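Prudard Opens Second Round of Condo Sales at Udden Mill

Sunday, August 13, 2023

Prudard has put the second group of condos at the former Udden mill on the market, with 40 units listed at prices set before the latest rise in mortgage rates. The developer said the prices will hold through the end of August.

The first group sold out in the spring. Buyers in this round must put down 5 percent at signing and show a lender's letter within two weeks. Units held by investors are capped, and owners may not rent them out during the first year.

"We had people waiting on a list, and most of them want to live there," said Sem Goossens, sales manager for Prudard. He said one-bedroom units drew the most calls, followed by corner units facing the canal.
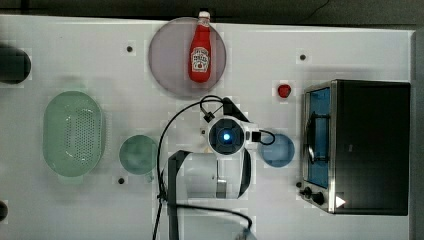

Parking still in dispute

The sale does not settle a disagreement over parking on Chala Street. The site plan gives each condo one space, and neighbors have asked the city to require more. Uldis Šimkus, a broker with Tillex who works mostly on that side of town, said the question has slowed a few offers.

"Buyers with two cars want an answer before they sign," Šimkus said. "I tell them to read the parking rider and ask their attorney."

The city planning office will take written comments on the plan until the end of the month. Monthly association fees have not been set — Prudard said a draft budget will go to buyers before closing.

Recent items
Tillex moves leasing office downtown
Closing costs: what the seller usually pays
Chala Street sewer work delayed again
County posts new property tax appeal forms

We use cookies to improve your visit. By continuing to use this site you accept our cookie policy. OK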